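Setari wagon: swap the factory nav for a Skemix unit?

tollbooth_ed
My Setari still thinks the bypass is a cornfield. The dealer wants 300 for a map update. Kozma sells a Skemix head unit for 200 plus 50 for the harness. Anyone done it? 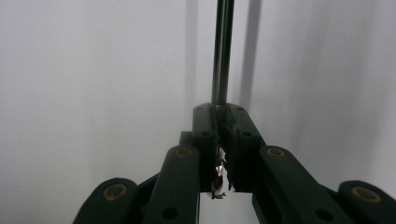

I can live without the voice. She has been telling me to turn around since April.

gravelpit
Did mine. Maps are great, but you lose the steering wheel buttons unless you buy the Nerkutach adapter. Guess who found out after the dash was back together.

tollbooth_ed
Would that be you?

gravelpit
Twice.

lowbeam77
Disagree with all of this. Pay the dealer. The factory screen dims with the headlights and the Skemix doesn't.

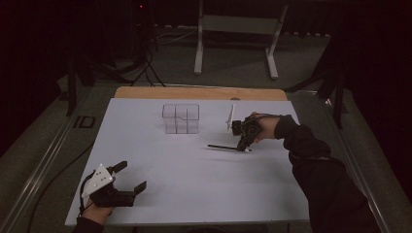
Reply from gravelpit
Mine dims fine. There's an orange wire. Page one of the manual.

lowbeam77
There was a manual?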